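Practice Kitchens: Training a Robot Arm on Rendered Counters

The slow part of teaching an arm to work in a kitchen is collecting the demonstrations. An operator steers the robot through a task, resets the props and does it again. Lenura, a manipulation group, now does most of that work in a simulator called Plusau.

The method starts with 20 demonstrations recorded by hand. Software splits each one into short segments tied to an object, such as a pan, and replays them in new layouts. Runs that fail are thrown out. From the first batch of 3,000 attempts, 935 were kept.

A policy trained on the kept runs receives camera views and joint angles, and returns a short series of motions. The group compared it with a policy trained on the hand-recorded set alone. The larger set helped most when the pan was moved from its usual position. It helped less with reaches near the back wall, where small errors in wrist angle led to contact with the tile.

Camera placement also mattered. Fixed views show where the arm is relative to the stove, while a view from just above the gripper gives closer detail near the fingertip. Dropping either type lowered the success rate.
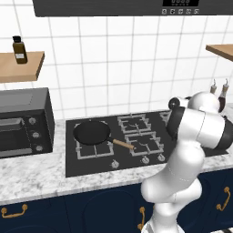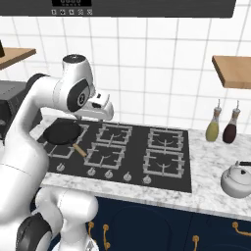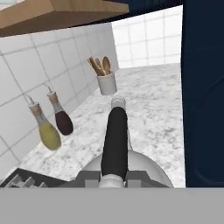 Rendered kitchen used in the Plusau tests.

What the simulator leaves out

Friction is the main gap. Plusau treats each contact surface as uniform, and a pan handle that holds steady in simulation can rotate in a real grip. Lenura plans to run up to 200 trials on hardware in September, with friction values varied during training.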